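Frequently asked questions: oiling and care of solid wood worktops and tables

Bristano Surfaces, technical support

These answers apply to solid timber tops supplied unfinished or factory oiled. They do not apply to veneered board, laminate or lacquered tops, which have their own care sheet. If you do not know which finish you have, start with the first question.

How do I tell whether my top is oiled or lacquered?

Put a teaspoon of clean water on a part of the surface that is normally out of sight and leave it for ten minutes. On a lacquered top in good condition the water stays as a bead and leaves no mark. On an oiled top the wood will usually darken a little under the water and recover as it dries. An oiled top that was treated recently can also bead, so if the result is unclear, rub a hidden spot lightly with a fine abrasive pad. Lacquer gives a white powder. Oil gives very little dust, and what there is takes the colour of the wood.

Which oil do you recommend?

Tops leave our Grellitz workshop with a hardening oil based on linseed and tung. Any hardening oil sold for worktops is compatible with it. Do not use olive, sunflower or other cooking oils. They do not cure, and they stay tacky and hold dirt. Mineral oil is harmless on chopping boards but does not build a lasting finish on a table, and it has to be removed before a hardening oil is applied over it.

How many coats does an unfinished top need?

Three on the upper face, two on the underside and four on any end grain. The underside must be treated. A top sealed on one face only takes up moisture unevenly and will cup.

How much oil should I order?

Allow 100 ml per square metre for the first coat on bare timber and half that for each later coat. For example, a top 1,950 mm long and 759 mm wide has an area of almost 1.5 square metres, so the first coat on the upper face takes one 150 ml measure. Open-grained timbers such as oak and ash may take more on the first coat.

What is the correct method?

Sand along the grain with 120 grit and then 180 grit. Do not go finer than 240, as the surface becomes too closed to absorb the oil. Remove the dust with a vacuum cleaner and then a dry cloth. Apply a thin coat with a lint-free cloth, wait 15 minutes, and wipe off everything that has not soaked in. Leave overnight before the next coat. The room should be above 15 degrees and ventilated throughout.

Oily cloths can heat up and catch fire by themselves. Lay them flat outdoors to dry, or soak them in water and keep them in a closed metal container until you dispose of them.

My top looks shinier in some places than others. Is it faulty?

Usually not. Oil sits differently on dense and open areas of the same board, and light falling at a low angle exaggerates the difference. View the top from at least two sides before deciding. If a glossy area feels sticky, surplus oil was left on the surface. Rub it with a cloth barely dampened with fresh oil, wipe dry, and leave it for a further 24 hours.
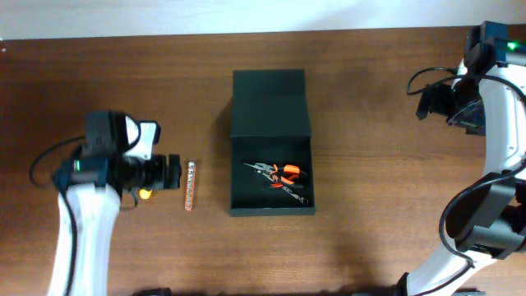
Reddish-brown top with a faint horizontal grain and a slight sheen.

If a patch is dull and rough to the touch, the finish has worn through or the grain has been raised by water. Sand that patch with 240 grit, feather the edges outwards, and apply two thin coats.

How long before I can use the table?

Light use is possible 24 hours after the last coat. Full hardness takes 7 days. During that time do not put down cloths, mats, rubber feet or anything wet. Objects left in one place can leave a paler outline where the oil has been kept from the air.

How often should I re-oil?

For a dining table, twice a year. For a worktop, every three months in the first year and every six months after that. Areas beside a sink need more frequent attention. The water test in the first question is a reasonable guide: if the wood darkens within two minutes, it is time.

Can I change the colour?

Within limits. Clear oil deepens the natural tone of every timber and cannot be made to leave it unchanged. The nearest to a raw appearance is an oil with a small amount of white pigment. Tinted oils can take a top darker, but a dark top cannot be made lighter without sanding back to bare wood. Test any tinted product on the underside first. Cherry darkens in daylight and walnut tends to lighten, whatever oil is used.

How do I remove stains?

Water rings: rub along the grain with a fine abrasive pad and a little oil, then wipe dry.

Black marks on oak: these come from iron in contact with damp wood, commonly from tins and cast-iron pans. Oxalic acid solution removes them. Follow the maker's safety instructions, rinse, allow two days for drying, and re-oil.

Heat marks: light ones respond to the same treatment as water rings. Scorched timber has to be sanded out.

Ink and felt pen: wipe at once with a cloth and methylated spirit. This strips the oil too, so the area will need a fresh coat.

What should I use for everyday cleaning?

A cloth wrung out in warm water with a small amount of washing-up liquid, followed by a dry cloth. Avoid bleach, scouring creams, steam cleaners and furniture polishes containing silicone. Silicone prevents later coats of oil from bonding and is very hard to remove.

A gap or crack has appeared. What should I do?

Timber shrinks across the grain in heated rooms, mostly between October and March. Fine cracks at the ends of boards often close again in summer and should not be filled during the heating season. Check that the fixings allow movement: screws through the frame should sit in slotted holes and be no more than firmly tightened. If a crack is wider than 1 mm or runs along a glue joint, send us a photograph with a ruler laid beside it.

Is the cured oil safe for food contact?

The oil we supply is suitable for food contact once fully hardened. For other products, ask the manufacturer for a written statement. We still advise against cutting directly on a table or worktop.

Can you refinish my top for me?

Yes, at the Grellitz workshop or, for fixed worktops, at your home. Siham Smadi handles workshop bookings and Hadi Qudah handles home visits. Please have the order number to hand. It is stamped on the underside, near one of the short ends.

Technical queries that are not covered on this page can be sent through the contact form. Messages received before 3 pm are normally answered the same working day.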